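The Brullo Job

Struan Halliday had built the Buchanan site in a fortnight, four years back, and he hadn't wanted to look at it since. It had a menu across the top with nine items in it. On a phone the menu folded over itself and covered the logo, and if you tried to close it you ended up on the careers page.

He opened it on his own phone on the train into Stellport and landed on the careers page twice before he found the order form.

Ankica Mujić was already at her desk when he got in. She had the client's email printed out, which she did when she wanted to write on one.

"They want it rebuilt," she said. "Before the Borus people see it in October."

"Rebuilt how?"

"So it works on a phone. He's underlined phone."

Buchanan sold groceries by the box to cafes and small restaurants. Their customers ordered late, after the kitchen was clean, mostly standing up. Struan knew this because he had asked one of them, a woman who ran a place near the wharf, and she'd told him she did her order on the bus with one thumb. If the page was slow she rang the depot and left a message.

He pulled up the traffic. Of everyone who opened the order form, 67 per cent were on a phone. Of those, hardly any finished. He looked at the figure for a while, then made a tea and came back to it. 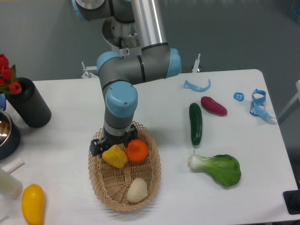

Leave the desktop version alone and build a second one just for phones, Ankica said, reading it off the email. It's what he's asking for, Struan. It's cheaper on paper and he's already told his brother.

Struan said two sites meant two sets of prices, and one of them would always be wrong. She said she knew that. She was telling him what the man wanted, and he could be the one to ring.

He rang. Buchanan the younger picked up in what sounded like a cool room.

"One site," Struan said. "It changes shape depending on the screen. You update it once."

"What's that cost me?"

Struan told him. There was a long pause with a fan going in it.

"And the little menu thing?"

"Gone."

"Good," said Buchanan, and hung up.

They called it Brullo, after nothing. Every job at the office got a name so the invoices could be sorted. Ankica did the layouts and Struan wrote the code, and they argued about the basket button, which she wanted at the bottom of the screen where a thumb could reach it and he wanted at the top where it had always been. She handed him her phone and told him to reach the top corner with the hand he was holding it in. He dropped it on the carpet. The button went to the bottom.
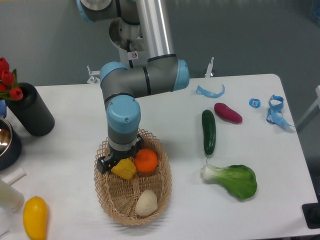
The order page took longest. The old one listed every product in the depot in a single table, in grey, by stock number, and on a small screen you had to drag it sideways to find a price. Struan broke it up so that each product had its own row and a plus sign big enough to hit. For testing he filled an order with whatever came into his head: a yellow pepper, a bulb of garlic, a cucumber, a sweet potato. He put the same order through over and over on an old handset with a cracked corner, walking up and down the stairwell where the signal was worst. By the Thursday he could do it without looking.

The first version took 30 seconds to load in the stairwell. He threw out the rotating banner and most of the fonts. Ankica watched the banner go and said the elder brother had chosen it himself.

"Did he ever say he liked it?"

"He chose it, Struan."

He left it out.

They put the new site up at night, when the depot was closed. Struan stayed in case it fell over. Ankica stayed too, with her shoes off, eating crackers out of the packet and refreshing the log.

The first order came through a bit after eleven. It was from the place near the wharf, two boxes, delivery before seven. The log said it had come from a phone.

"Is she on the bus?" Ankica asked.

"It doesn't say."

She put the lid back on her pen and found her shoes. Struan waited for one more order, then switched off the lights and went down the stairs.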